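4.2 Regeln für die Aufnahme: was wir festgelegt haben und warum

Ich gebe zu, dass ich beim ersten Entwurf unseres Regelwerks ziemlich naiv war. Eine Seite, dachte ich, das muss reichen: Greifer in die Hand, Gegenstand nehmen, in den Karton legen, fertig. Nach 317 Durchgängen im Vorhaben Nepia hatten wir dann acht Seiten und immer noch Streit über die Frage, wann ein Durchgang eigentlich anfängt. (Die Antwort lautet bei uns inzwischen: wenn beide Greifer offen sind und noch nichts berühren. Charoen Pongsiri hätte gern eine andere gehabt, er wollte ab der ersten Bewegung zählen, und ganz unrecht hat er damit nicht.)

Am meisten haben wir über das Aufräumen diskutiert. In Bridstead wurde anfangs vor jedem Durchgang alles weggestellt, was nicht zur Aufgabe gehörte, und die Aufnahmen sahen entsprechend ordentlich aus – für meinen Geschmack viel zu ordentlich! In einer Wohnung stehen nun mal Becher, Flaschen und Tüten herum. Regel 3 lautet deshalb jetzt: Der Arbeitsbereich vor dem Behälter bleibt so frei, dass beide Backen von vorn herankommen, der Rest des Tisches wird gelassen, wie er ist.

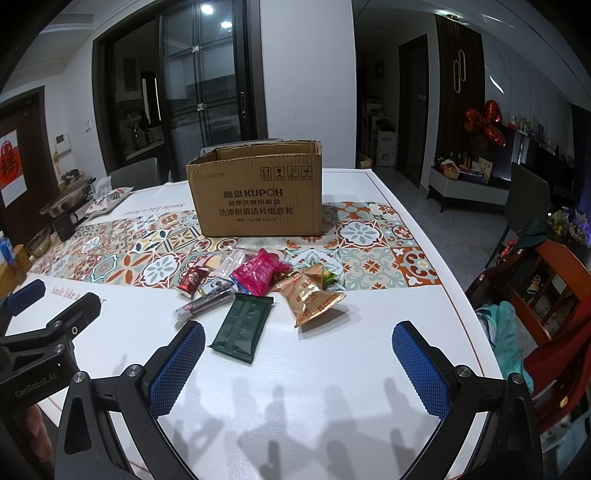 Abbildung 4: Arbeitsplatz mit offenem Karton, verpackten Snacks und zwei handgeführten Greifern.

Bei den Gegenständen selbst waren wir strenger. Verpackte Kleinteile sind tückisch, glänzende Folie spiegelt, durchsichtige Folie verschwindet auf hellem Grund fast, und eine pralle Tüte verhält sich zwischen den Backen völlig anders als ein flaches Päckchen. Regel 5 verlangt also mindestens drei Verpackungsarten pro Haufen, und sie verbietet, die Stücke vorher nebeneinander auszurichten. Überlappen ist erlaubt, ja erwünscht. Wer schon einmal einen sauber sortierten Datensatz auf einen echten Küchentisch losgelassen hat, weiß, wovon ich rede.

Dann die Hände. Regel 6 sagt, dass die freien Finger nie in den Greifbereich dürfen, auch nicht, um schnell etwas zurechtzurücken. Das klingt banal, war aber bei fast 20 Durchgängen in Brirstead der Grund für den Ausschluss. Ich habe selbst zwei davon verschuldet. Fällt ein Stück daneben, wird es mit dem Greifer aufgehoben oder bleibt liegen, und beides wird im Protokoll vermerkt. Fehlversuche löschen wir nicht, sie bekommen eine eigene Kennung.

Bleibt die Sache mit den Wohnräumen. Wir nehmen dort auf, wo Menschen leben, und was im Hintergrund steht, gehört ihnen. Vor dem ersten Durchgang gehen wir deshalb mit den Bewohnern durch, was weggeräumt oder später unkenntlich gemacht werden soll – Briefe, Familienfotos, Medikamente. Die Zustimmung gilt pro Raum und kann bis zur Freigabe der Daten zurückgezogen werden. Das Formular dazu liegt im Anhang, in der Fassung vom August.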